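Home Projects Teams Shop Hours Safety Forms Contact

Firnness Robotics Club, Clotetstead
Hand-held gripper sessions: inspection checklist, July
Inspected by: Bezawit Nigatu
Read by: Raimo Honkanen

1. Front plate screws tight. PASS. Checked with a driver. The last sheet said "looks fine," and I don't accept that as a check.

2. Finger tips free of cracks. PASS, with doubts. No cracks today. The supplier sheet from Zostholm claims 400 hours per set. I'd like to know who measured that and on what.

3. Pinch gap. FAIL. The rule says keep your free hand 15 cm from the fingers while closing. Moataz Hegazy broke it twice while I stood there, and he wrote the rule.

4. Unit label readable and matches the log. PASS for 017. The log shows 1,742 grasps on this unit. I doubt that total, as two pages are in the same pen and have no initials.

5. Soft goods task, cloth on bedding. See comments.

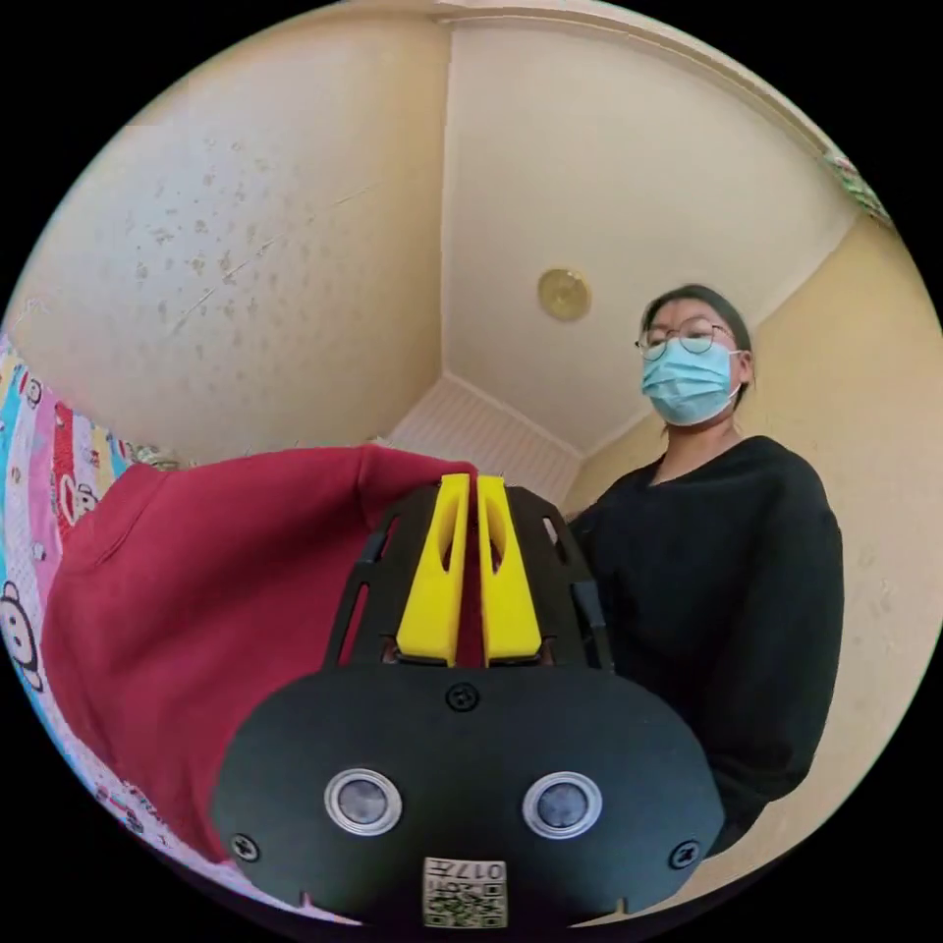

Item 5. Unit 017, finger tips at the red fabric.

Comments on 5: Loose cloth can work into the slots in the fingers. The team says it never has. I asked for the jam records and there aren't any, so "never" means nothing to me. Start a jam sheet.

6. Long hair tied back, sleeves clear of the fingers. PARTIAL. Hair fine. "Clear" needs a number or it can't be inspected.

7. Lenses wiped before each run. NOT SHOWN. Ghizlane Younis says it's done. No tick column on the form.

8. Walkway open to the door. PASS.

9. Stop after 200 grasps for a hand rest. FAIL. Said El-Sayed went well over 200 and called it a good streak.

Overall: may continue, except item 5, on hold until the jam sheet exists. Recheck 3 and 9 at 4:30 p.m.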